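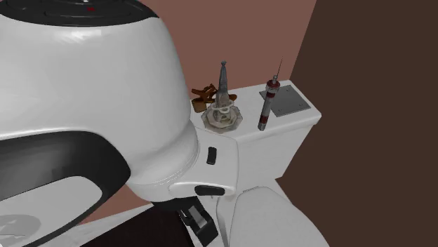 We got to the Brarura tile works in Ullthorpe a little before 2, which left time for coffee in the front office before the open day tour started. The firm makes bathroom wall and floor tile, and twice a year it lets the public walk through the plant. You have to book ahead, and closed shoes are required. They lend you safety glasses at the door.

The tour starts in the clay yard. Brarura buys its clay from two pits and keeps it under a long roof, where it sits until the moisture is even. From there it goes by belt to the mill. The mill room is loud enough that our guide saved the talking for the hallway afterward, and it was hard to connect what she said with what we had just seen. A printed handout would help.

Pressing is the best part. Each press drops, lifts and pushes out a row of gray squares that feel like stiff cardboard. We were allowed to snap one in half by hand. After glazing, the tile goes through a kiln 100 meters long, and you can walk beside most of it. It is very warm there, even in November, so leave your coat in the office.

The sorting line checks every tile for color and flatness. Seconds go into crates and are sold in the yard shop at the back — cash or card, bring your own boxes. I bought 5 crates of a plain white called Zaki, enough to finish the wall behind our tub. The finish is a soft matte and the edges are clean. A few pieces have pinholes in the glaze, and those will go down low by the floor.

The showroom was less useful. The Trustilero line, their more expensive one, takes up most of the space, and the prices are not marked. You have to ask at the desk, and there was a line. The grout samples are worth a look, though, because they are set between real tiles and you can see how dark each one dries.

The whole visit took two hours. Parking is free but the lot fills up, and the overflow field on Mill Road was muddy. The yard shop is also open on regular workdays from 7 in the morning.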